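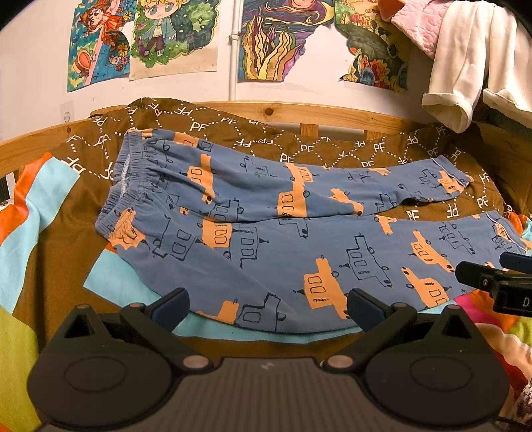
So the numbers are finally in, and I have been wanting to write this up for weeks, so get a coffee because it's going to ramble a bit.

If you've been reading since the winter you know what I've been up to: trying to get a robot arm to fold pants. Shirts get all the attention in the folding world, and towels before that, and I always felt pants were being treated as the easy one. Two legs, one waistband, fold it in half, done. Well. I have spent most of this year finding out how many ways there are to get that wrong, and the waistband is behind nearly all of them.

Quick recap for anyone new. I don't have a lab. I have a secondhand arm (I call it Skalla, after a character in a comic I never finished drawing), a desktop computer that heats the room in July, and a hand-held gripper that I carry from bed to bed folding laundry with it while it records what I do. The policy learns from those recordings and then Skalla tries the same thing on a table. I wrote about building the hand-held part in an older post, so I'll skip it.

The question this time was pretty simple. Everybody I talk to says you should collect in lots of different places, and I believed that, but I wanted to know how much it mattered for something as small as my project. Is it better to fold the same pants over and over on one clean surface, or to go fold all sorts of pants on all sorts of messy beds and end up with a wobblier pile of recordings?

I did it like this. I recorded 338 folds in all. Then I went through them and threw out the ones where I'd fumbled so badly that I wouldn't want anything to learn from me, and that left 291. (I hated throwing those out. Forty-seven folds is a lot of bending over!) From what was left I made two training sets of 100 each. The first was all from one plain table with a plain sheet on it. The second was beds only: patterned bedspreads, blankets sticking out underneath, pajama pants with busy prints all over them, whatever was there. Same training settings, same number of steps, same everything else that I could think of to hold still.

Then each policy got 70 tries on Skalla. I used pants that weren't in either set, and I swapped the cloth on the table between tries so that neither one could get too comfortable.

The bed set won. I expected that. What I didn't expect was how differently the two of them failed.

The table policy is very confident. It goes straight down to where it thinks the leg is and closes. On a plain cloth it's lovely to watch, quick and smooth, and the fold comes out neater than mine. Put a printed cloth under the pants and it starts grabbing the cloth. It'll pick up a nice pinch of bedspread and fold that over the pants with great care, like it's tucking them in. I have a whole folder of these clips and I watch them when I'm in a bad mood.

The bed policy is slower and kind of fussy. It hovers. It comes down near the hem, backs off a bit, comes down again. I think it learned that from me, to be fair, because when I'm working on a soft mattress I do exactly that. The fingers sink into the bedding if you push, so you get careful and sort of skim the fabric. On the hard table the hovering is a waste of time, but it also means it almost never grabs the wrong layer. Once it has the hem it commits, and off it goes.

Where both of them are still bad is elastic. A gathered waistband doesn't lie flat, it bunches, and when you lift one side the other side comes along for the ride. With my own two hands I'd just hold it down without thinking about it. With one gripper you have to be sneaky: start at the hem end, bring the legs up toward the waist, and leave the elastic alone for as long as you can. I only worked out that order partway through collecting, so the early recordings have me doing it the other way round. That's a real flaw in the data and I should say so. Both sets have some of the early ones in them, but I didn't balance that on purpose, and it could easily be worth a few successes one way or the other.

Another thing I got wrong: I decided what counted as a success after I'd seen a few tries. Never do this. I had a rule about the two legs lining up, and then a fold came along that was crooked but that I'd have put in a drawer without a second thought, and I loosened the rule. I went back and rescored everything under the new one, so the comparison is fair between the two, but if you're hoping to compare my results with somebody else's, please don't. That's also why I'm not putting a big percentage at the top of this post.

A reader asked me back in April whether the print on the pants themselves matters. I still don't have a proper answer. My feeling from watching is that a busy print helps a little when the cloth under it is a very different color, and hurts when both have small repeating shapes on them. But that's me squinting at videos, and I didn't set up the tries to test it. I'd need the same pair of pants in plain and in printed, and it's harder than you'd think to find that in pajamas.

I also tried mixing the sets, half table and half bed, just for one evening. I only ran a handful of tries so I won't claim anything, but it looked good. It had some of the speed and less of the blanket stealing. If I get more time on the arm that's the one I want to run properly.

Some small stuff people have asked for:

The gripper pads are holding up. I was worried about them getting slick from lint and they do, so I wipe them down every dozen folds or so now. Made a bigger difference than a week of fiddling with the learning rate, which was a bit insulting.

I rename the sets after made-up towns so I don't mix them up. The table one is Gristach and the bed one is Collevley. If you ever find those names in my code, that's all they are.

I'm keeping the fumbled recordings after all. I said I threw them out, but they're in a separate folder called Holzer, and I want to see if they're any use for teaching it to recover when the first grab misses. Right now neither policy knows what to do after a miss. It just carries on folding air.

Next up is probably the half-and-half run, and after that I'd like to try pants that start inside out, because that is how every single pair arrives in my laundry basket. I've got no plan for that at all. If you've tried it with one arm, the comments are open and I would love to hear how you turn the second leg.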